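# How a Robot Picks Up a Blanket

Olatunji is a robot arm you can borrow. Schools and libraries get it in a big box from a company called Herkstead. It comes with a stand, a gripper, a small camera and a book of 42 jobs to try. A class in the town of Elness had it for most of May, and this page tells you what it can do and what it can't.

## What is a gripper?

A gripper is the robot's hand. Yours has four fingers and a thumb. Olatunji's has two fingers and no thumb. They slide together to hold something and slide apart to let it go.

The camera rides near the gripper, so the robot sees its own fingers all the time. It would be a bit like having an eye on your wrist.

## Why cloth is hard

Think about a wooden block. It has flat sides and it stays the same shape when you pick it up. A robot can learn where the sides are and close its fingers on them.

Cloth is different. It bends, folds and slides. Every time you drop it, it lands in a new shape. So the robot can't just remember what the cloth looks like. It has to look again each time and find a part that sticks up enough to pinch.

Fluffy cloth is a good place to start. The curls give the fingers plenty to hold. 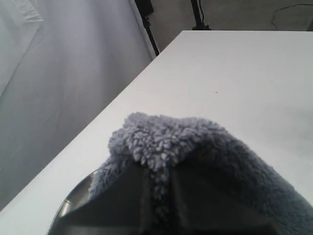

## What the robot does between jobs

A job has a start and an end. Before a new job starts, the robot goes to a waiting place. You choose this place when you set up the arm. Most classes choose a spot over the middle of the table.

Waiting looks boring, but it matters. If the arm starts from the same place each time, it is easier to tell why one try went well and another went badly. The book calls this "going home."

When the robot is home with nothing to hold, its two fingers stay shut, side by side, with only a thin gap between them.

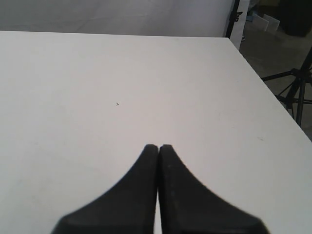
Binta Onuoha wrote to ask if the robot gets tired of waiting. Her class thought it should have something to do, like tapping its fingers. She also wanted to know if it can feel the blanket.

The answer to both is no. A robot doesn't get tired or bored. It has motors, and the motors hold still until they are told to move. Olatunji can't feel softness either. It can tell how far apart its fingers are. If they stop before they are fully closed, something is probably in between — that is all it knows. It could be a blanket or it could be a sock.

## Setting up the table

You need a table with lots of free space. A plain one is best. If the table has a busy pattern, the camera can mix up the pattern with the thing it is meant to find. A white table works well with a darker cloth. Hanging something plain behind the table helps too.
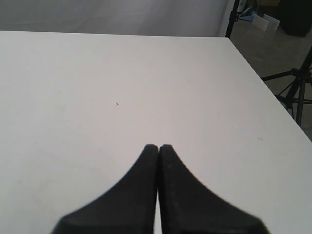
Wipe the table before you start. A crumb won't hurt the robot, but it can show up as a dot in the camera picture. Then ask a grown-up to check that the arm's stand is tight. Keep your own hands off the table while the arm is moving. The red button on the box stops everything.

## Is it worth borrowing?

The good part is the book. The jobs are short, and they get harder slowly. Job 1 is moving a sponge. The blanket comes much later.

The bad part is the time it takes. Setting up needs 2 grown-ups, and the first morning can go by before the arm moves at all. The box is heavy. The cable is also too short if your plug is on the far wall, so bring a long one.

Herkstead has a smaller arm too, called Pikach. It fits on a desk, but it can only lift light things such as paper cups. For cloth, ask for Olatunji.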